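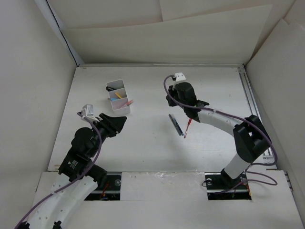
News > Press releases > 2018

Drendwood robots to spend the rest of the year tidying a desk

Jul 9, 2018 - Drendwood, the robotics workshop based in Stidudska, has begun recording 700 examples of two robot arms putting stationery into a pen holder. The company accepts that most people learned to do this before starting school and did not issue a press release about it.

The recordings will be used to train Devar, a learning system meant to work out small two-handed jobs by studying how they have been done before. Each example is made by a human operator, who guides both arms through the job from start to finish while cameras on the wrists, and another fixed at the workspace, record what happens. Devar then gets the pictures and the arm movements and is left to draw its own conclusions.

The items were chosen for being awkward in ordinary ways. Marker pens roll. Pencils lean on things. A small tool with a red handle and a thin metal shaft has to be held so that it hangs clear of everything else, and it has so far shown little interest in helping. The white pen holder has separate compartments, which gives the operators something to aim at and something to miss.

Misses are kept. An attempt in which a marker is dropped, chased across the white tabletop and picked up again is labelled as such and goes into the set with the tidy ones. Early versions of Devar were trained only on clean attempts and, on dropping a pen, carried on with great confidence holding nothing at all.

The first 300 examples have been recorded. Operators work in sessions of 40 minutes, after which their patience with pencils is judged to be unreliable, and the items are laid out afresh before every attempt. The remaining examples are due to be finished by December.

Drendwood will share the full set with Ochoa, its partner on the project, which plans to test whether a system trained on one desk can cope with 4 others. Ochoa has been asked to supply desks of a realistic untidiness and reports no difficulty in finding them.

Research groups wishing to request a sample of the recordings should write to the Drendwood press office in Stidudska. Requests to have a desk tidied cannot be answered at this time.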